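Learning from Hand-Held Demonstrations
Handout 2: Cloth, and why a policy finds it so hard
Course notes by Vandana Maurya

Welcome back, everybody, and thank you for the thoughtful questions after the first session (I have kept the ones I couldn't answer and will come to them as we go along). Last time we talked in fairly general terms about how a robot can be taught by showing it things. This handout gets down to one family of tasks, tidying clothes and bedding in an ordinary bedroom, and to one way of collecting the demonstrations, in which a person carries the gripper about by hand and does the job with it. Please read as far as the section on windows and horizons before Friday. The rest can wait until you've had a go at the exercise.

Where the method comes from, in outline

The older way of showing a robot what to do is teleoperation. You sit at a controller, the arm copies you, and everything it senses and does is logged. The great comfort of this is that the recorded actions are the robot's own, so there is no argument later about whether it could have made them. The trouble is that it's slow and rather tiring, and you need the robot to be wherever the mess is. Most of us don't keep our washing in a laboratory!

The hand-held way takes the arm out of the collecting stage altogether. The demonstrator holds a gripper with the same fingers the robot will later wear, and a wide-angle camera on the tool sees what the robot's wrist camera will see. From the video we recover the path of the tool through the room, and from the fingers we recover how far they are open. Those two things together are our actions. The images are our observations. If the match between the hand-held tool and the robot's tool is close enough, a policy trained on one can be run on the other.

I say "if" with some feeling. A good half of the practical work in this course is about that little word.

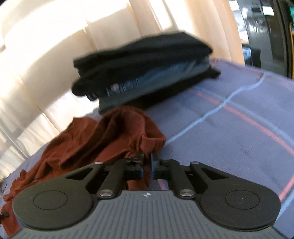 Cloth is where the method is properly tested. With a mug, you can more or less write down its state: a position, which way up it is, and you're nearly done. A jumper or a sheet has no such short description. It folds over itself, it hides its own corners, and two heaps that look alike to the camera may have quite different layers underneath. Push one part and another part moves, or doesn't, depending on how it's caught. So we give up on writing the state down and ask the policy to work straight from the pictures, which puts a heavy burden on the pictures being good ones.

There are a few difficulties that turn up again and again, and I'd like you to know them by name when you meet them in the recordings.

The first is what I call the hidden layer problem. A finger goes down on a fold and the demonstrator knows, from having handled clothes all their life, whether they've got one thickness or two. The camera doesn't know. If the demonstrator then acts on that private knowledge, the policy sees two near-identical images followed by two different actions, and does its best to please both. A simple policy that predicts a single average action will land somewhere in the middle and close on nothing. This is the main reason we use a policy that can represent several possible actions and pick one of them.

The second is hiding by the tool itself. The fingers sit right in the middle of the view, and at the very moment of contact they cover some of the cloth you most want to see. A wide lens helps a good deal, and so does giving the policy a short history of images, though the history brings troubles of its own (see below).

The third is colour and pattern. A plain garment on a checked blanket is kind to us, as the edge stands out. Dark clothes piled on dark clothes are not kind at all. When you plan your sessions, please mix these on purpose, or you'll train a policy that has learnt to find contrast and believes it has learnt to find clothes.

The fourth is daylight. A bright window behind the work changes the exposure from one moment to the next as the tool swings round, and a fast swing blurs everything besides. The path recovery needs steady features to hold on to, and a blank wall gives it very few. My advice is to begin each recording with a slow look round the room, and to move at the pace you'd use if you were carrying a full cup of tea.

Windows and horizons

The set we'll use is called Esora, and it holds 3234 demonstrations once the ones with a lost path have been taken out. For training, each image is shrunk so that the encoder produces 256 numbers, which are joined to the finger opening and the recent motion of the tool. The policy is given 2 past images and asked for the next 15 actions, of which it carries out only the first few before looking again.

Why so few past images? It seems mean, I know. But with a long history the policy tends to pick up a lazy habit: it notices how the tool has been moving and simply carries on in the same direction. That scores nicely on the recorded data and badly on the robot. With cloth the effect is worse, as the moment that matters is usually the moment when the motion changes, from reaching to pinching, or from pinching to lifting.

The number of predicted actions is a compromise too. Too few, and the fingers dither above the fold. Too many, and the robot goes on lifting with great confidence after the cloth has slipped away. 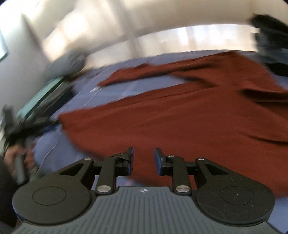

Omprakash Saxena wonders whether we are too quick to blame the horizon here. In his trials on Simard, he writes, most of the slips he had put down to long predictions were really a timing fault: the finger signal ran a little behind the video, so the policy learnt to lift before it had closed. Once he had lined the two up again, the longer horizon did perfectly well on sheets, and he would like students to check the delay before they touch any other setting.

I think he's quite right, and I have changed the exercise to suit. Please do the steps in this order.

Exercise for this week

1. Take the small Esora subset from the course folder and plot the finger opening against time for any five recordings.
2. Find the image in which the fingers first stop closing, and compare it with the plot. Write down the gap.
3. Shift the finger signal to remove the gap and train the standard policy.
4. Train it once more with the gap left in, changing nothing else.
5. Run both in the replay tool and note where each one starts to lift.

A page of writing is plenty. I'm much more interested in the failures you saw than in the final score, so do save the replays that went wrong and bring them along. Those of you working on Fernavia can use your own recordings if you prefer, provided the path recovery went through cleanly.

Reading: the chapter on action chunking in the course pack, and the short note on latency that follows it. The appendix on camera calibration is optional this week and compulsory next.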